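# Can a robot do my chores yet? Questions we get at Prameo

*Last gone over on Thursday, November 15, 2018, by Heloísa Tavares, with help from Wagner Brito in the workshop.*

Hello, and thank you for writing to us! Since our open evening in February we've had so many kind, curious letters that I've started keeping the most common questions in one place. I tend to ramble when I answer, so please feel free to skip down to the one you came for.

### So, can I buy a robot that does the housework?

A whole robot that does the whole house, no, not yet, and I'd be wary of anyone who takes your deposit for one. You can buy a machine that vacuums a floor, and a decent one too, as long as you pick up the socks and phone cords first. You can buy one that mows a lawn. Those machines do a single job on a fairly flat surface, and they manage it by mostly driving around. Once a chore calls for picking things up and putting them somewhere else, you're in our part of the world, where things still go slowly and a person is usually standing close by with a hand near the stop button.

### Which chores are closest?

Anything with stiff objects that keep their shape. Moving mugs from a counter to a shelf goes pretty well for us these days, and so does sorting blocks, boxes and cans. Wagner would like me to add that a mug with a handle is easier than one without, which surprised me when I started here. Wiping down a clear table is coming along nicely, too, although "clear" is doing a lot of work in that sentence (ask anyone with children).

### And which ones are hardest?

Soft things! Laundry, bed sheets, dish towels, and above all plastic bags. People laugh when I say that, and then I ask them to think about what their own fingers do when they shake open a bag from the store. You rub the two layers together, you feel one slide, you pinch, and if it doesn't work you lick your thumb and try again. A gripper has a much harder time feeling that slide. The bag changes shape each time it's touched, it shines, and it lets light through, so the camera has trouble telling where the plastic ends and the window behind it begins.
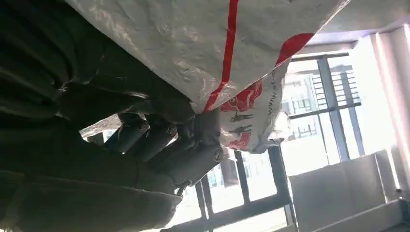 Then there's the question of what's inside. A bag with two apples in it hangs one way, and the same bag with a loaf of bread hangs another, and the arm has to work out how hard to hold on before it has any idea of the weight. Squeeze too little and the plastic creeps out between the fingers. Squeeze too much and you've made applesauce. Tainá Arruda, who looks after our practice sessions, has logged 694 tries with bags and film this year, and she'll tell you that the successes still bunch up on the days when the light is even.

### Why not just hold the bag open with a frame?

In a shop, that's exactly what you should do. Valdir Barbosa runs the packing line at Guimarães, where they handle some 2,000 parcels on a busy day, and his bags come off a roll and are blown open by a puff of air. It's a lovely, simple setup and it needs no clever fingers at all. If you have one task, one bag size and a floor to bolt things to, please talk to a line builder before you talk to us. Kitchens are harder because your bags are all different, and half of them are stuffed inside another bag under the sink.

### Are five fingers better than two?

Sometimes. Jointed fingers can gather up thin material and keep a grip on it from several sides, which a plain pair of jaws can't. They also have more parts to wear out and more ways to get tangled. Rosimeire Fagundes, our repair person, votes for jaws every time.

### Will a robot take my job at the store?

I don't want to brush this one off, so I'll say what I see. The machines I work beside need help often, and the people helping them are the ones who know the work best. I can't promise what the next ten years bring, and I'd rather hear your worries than pretend I have an answer.

### Can I come and watch?

Please do! Write to the front desk a week or so ahead and tell us if you're bringing kids. Wear shoes that cover your toes, and bring a few of your most annoying plastic bags if you have them. We can always use more.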